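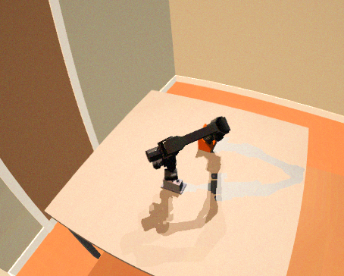 Which of the two grippers should we buy for the Kurovville cell?

The Gusar, on what we know as of July, though I'd like one more month with the Elby before anybody signs a purchase order. It drops fewer parts, it forgives a sloppy approach angle, and swapping the fingers takes me less time than making coffee. The Elby is gentler and I still have a soft spot for it.

OK, the longer version, Davoud. You asked for something you could read on the train, so I've kept the tables out and put them in the shared folder with the logs.

Where the trials stand

We've now run 2,063 simulated picks across the two gripper models, all on the same arm, same table, same controller settings. My plan said 1,000 per gripper, so we went over a little (I left a batch going past dinner and it seemed silly to throw the results away). A pick counts as good if the part leaves the table, stays in the fingers through the whole move and lands inside the target area. Anything else is a miss, including the ones where the part gets nudged into place by accident. I was strict about that, and it hurt the Elby more than I expected.

The Gusar missed mostly on tall parts that it came at from the side. The fingers close fine but they close low, and then the part tips as the arm lifts. Raising the grasp point fixed a good chunk of it. The Elby's misses are all over the place. Its fingers are shorter, so the wrist has to come down closer to the table, and the planner gets nervous and picks strange elbow poses to avoid touching anything. Some of those poses are slow, and a couple were so slow that the run timed out with the gripper hovering right over the part. Very annoying to watch!

What went wrong

I lost most of two weeks to friction. The default contact settings made every finger pad behave like it was coated in glue, and for a while both grippers looked wonderful. I got suspicious when the Elby carried a block by one corner through a full swing. After I put in pad values from our bench measurements, the scores came down to something I believe, and I reran everything from before that point. None of the sticky runs are in the total I gave you.

The camera work is behind, too. I'd promised a comparison of the overhead view against a wrist view, and so far I've only got the overhead one working properly. Strong shadows from the arm confuse the part detector, especially when the light comes in at a low angle and the shadow reaches across to the part it's trying to find. Nouri (our detection module, for anyone you forward this to) draws its outline around part and shadow together, and the grasp point ends up off to one side. I've started varying the lights between runs so it sees more of this during training. Early results look better but I don't trust them yet.

Money and hours

We're fine on money. Nearly everything so far has been compute and my time, and the compute bill came in under what we set aside. The hardware line hasn't been touched. If you agree, I'd like to use a bit of it to borrow an Elby for bench work, as the supplier offers a 4-week loan and takes the fee off the price if we buy.

Next

First up is the wrist camera, which I should have running before the next report. After that I want to repeat the tall parts with the raised grasp point on both grippers, then move a smaller set of picks over to the real arm in Kurovville. I'd expect the real numbers to be worse. The cable on the wrist isn't modeled at all, and it tugs when the last joint turns past halfway, which I know from having taped it down more than once.

Two things I need from you: a decision on the loan, and the list of parts the Kurovville people care about most. I've been using my own guesses for the mix, heavy on blocks and light on anything round, and if they mostly handle round stuff then the Elby could come out ahead after all. Mornings before ten are best if you'd like to call. I'm usually at my desk by then and haven't started a batch yet.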